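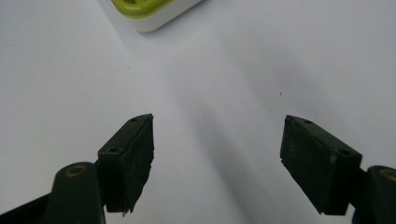 August, bench 2, started 9.40

Went through the hand-held gripper against our pad and finger checklist before any more recording. Writing down what I did and what I want changed in the rules, so Dagný can object before they go up on the wall.

Condition of pads. Left pad has a rough, slightly frayed inner side and the lower edge is ragged, running to a point near the bottom. Right pad is better: a few pale scuffs and flecks on the block, inner edge a little uneven. The current sheet says "replace when worn", which two people will read in two ways. Proposed wording:

Pad inner face: replace if any edge is ragged or torn. Scuffs alone are acceptable, note them.
Pads are changed as a pair, same batch, even if only one fails.
Record the cycle count at change.

By that wording the left pad fails and both come off. Count in the log was 306 since the last change. The sheet allows 1,000. I would keep the 1,000 as an upper limit only and let the visual check decide before that.

Work surface. The rule is plain matt white, wiped before each session. Two dark specks still on it when I looked, probably dust. Small, but they show up against white and the rule doesn't say who checks after wiping. Suggest the operator does, from the gripper view and not by eye from the stool.

Lighting. Broad soft shadow across the middle of the surface, passing between the fingers. Zubaida's view is that diffuse shadow is fine provided it is the same at the start and end of a session. Agreed, but then we need a reference picture at both ends — at present we take one at the start and trust the rest. Added to the draft.

Objects in view. A white object with a lime-green top shows at the upper edge of the picture. The Plerkel procedure asks for all items fully in or fully out at the opening position. Ours says nothing. I'd copy theirs.

Session length. 30 minutes, then stop and inspect. Last week one ran to 32 and the inspection was skipped, so the limit needs to be a hard one.

To do:
Order pads, Pirnville stock code is on the drawer.
Dagný to read draft rev C and mark it up.
Ask Jiang whether the Paris bench uses the same pad hardness. If they don't, the cycle limit can't be shared.

Stopped 11.15. Gripper tagged out until the new pair is on.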